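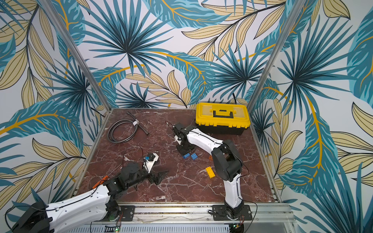 The letter from Dralley said their controller would make any arm behave. I had read that sentence before, from Fuvotus, with a different word for arm.

I put the Fuvotus controller on the left and the Dralley on the right and gave them both the same toy bricks. It was five in the morning. The money wanted a winner by noon, and the money was in Cundutmont, where it was already lunch.

"Begin," I said, though neither of them could hear. I typed it as well.

The sales sheet listed 1,338 successful grasps. It didn't say of what. I have watched a gripper score full marks on a foam cube for a whole afternoon and then fail to pick up a spoon. So I wrote down every try, the ugly ones too, and I didn't help. Out of 45, I threw away five of my own, where I had nudged the table with my hip.

By seven I had one brick on top of another between two black fingers, and I caught myself smiling at it. I stopped. A grip looks the same whether it is going to last a second or an hour. 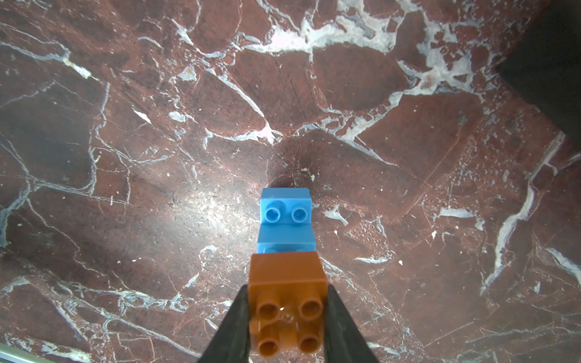 Hutapea came through on the speaker and asked what I thought I was proving, seeing that a brick has flat sides and any fool of a gripper can hold a flat side. Try something that bends, and then tell me about your controller.

"It's on the list," I said.

"It's always on the list."

The line went quiet except for breathing. I turned the page of the notebook so that I wouldn't have to look at the brick scores, which had begun to seem rather good.

The shower hose was next. A hose has no proper side to take hold of, and where you lift it is seldom where it moves.
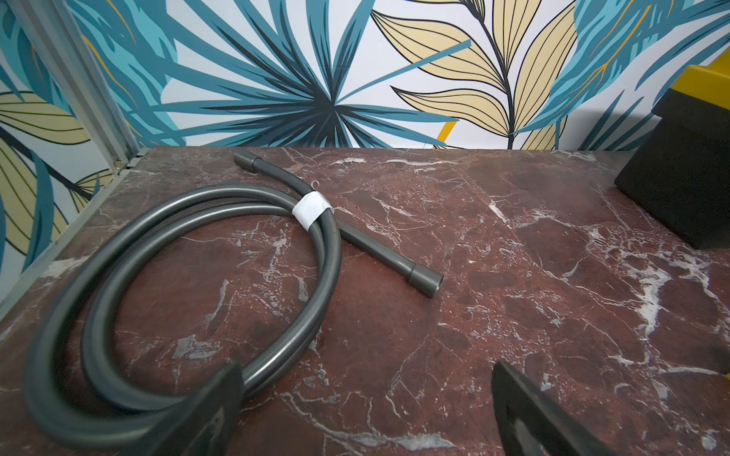 I set the force low, then lower, and read the Dralley letter again while the numbers loaded. Any arm. They hadn't mentioned hoses either way.

"Well?" said the speaker.

"I haven't started."

"They'll want a name by noon."

"They can have two," I said, and pressed the key.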